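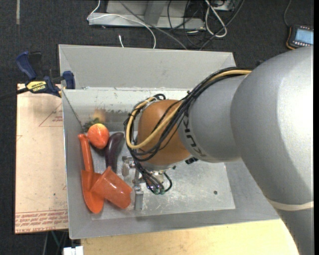
Kerr Group for Robot Learning, Bin Picking Team

Search this wiki Go

How to relabel failed grasps with Perkum

This tutorial explains how we turn failed grasp attempts into useful training data. It is written for new students in the team who already can start the arm and record an episode. If you cannot do this yet, please read Lachlan Rutherford's page about the Trerinus recorder first.

The idea in short

When the arm tries to take one object and closes on a different one, most people mark the episode as failed and throw it away. In Perkum we keep it. We change the goal of the episode after the fact, so that it says "pick the object which was really picked". The motion was a correct motion for that second object. Morag Ogilvie had this idea in March, when we had many failures and not much time left on the arm.

In a metal bin with sloping walls this happens often. Objects slide toward each other and lie close together. If the goal is the eggplant but the orange cup lies on its side in front of its narrow end, the fingers can easily meet the cup first.

What you need

A folder of recorded episodes in the Trerinus format. The last set has 371 episodes.
The object list for the bin. Ours includes the strawberry, the eggplant, the orange cup and the orange trowel.
The Perkum scripts, version 3 or newer.
The Lurnel viewer, for checking by eye.

Step 1. Sort the episodes

Run the sort script on your folder. It reads the finger opening at the end of each episode and makes two groups, "holding" and "empty". The empty group cannot be relabeled with this method, so leave it in its place. Do not delete it. Greer Paterson uses it to train the success detector.

Please look at the threshold before you run the script. The thin edge of the cup and the handle of the trowel both give a small finger opening, and with the default value they are often sorted as empty. I use a lower threshold for these two objects and then I check them by hand.

Step 2. Find out which object was picked

The script compares the bin before the grasp and after the lift. The object which is missing from the second view is taken as the picked one. This works well for the eggplant. It works less well for the cup, because it is translucent and the shiny bottom of the bin gives reflections. If the script is not sure, it writes "unknown" in the goal field. Leave such episodes for step 4.

Step 3. Write the new goal

Never write over the original goal. The script adds a second field named relabel_goal, and training reads this field first. I once changed the original field directly and Nia Owen had to restore the whole folder from backup, which took her one afternoon.

If two objects came up together, set relabel_goal to "none". We tried to give such episodes two goals, and the policy learned to push objects together before closing the fingers.

Step 4. Check by eye

Open the unknown episodes in Lurnel and choose the object from the menu. Then open a random part of the automatic labels too. If you find more than 4 wrong labels in 200, go back to step 2 and make the comparison more strict.

Step 5. Train and compare

Train one policy with the relabeled episodes and one without them, using the same seed and the same number of steps. Test both on the same starting layouts of the bin. We saw a clear improvement for the eggplant and the strawberry. For the trowel there was almost no difference. I think the reason is that the arm rarely takes the trowel by mistake when it lies flat along the wall, so relabeling gives only a few new examples of it. I have not tested this properly.

Write your results in the table on the Perkum results page, also when they are bad. For access to the backup folder please ask Lorna Imrie.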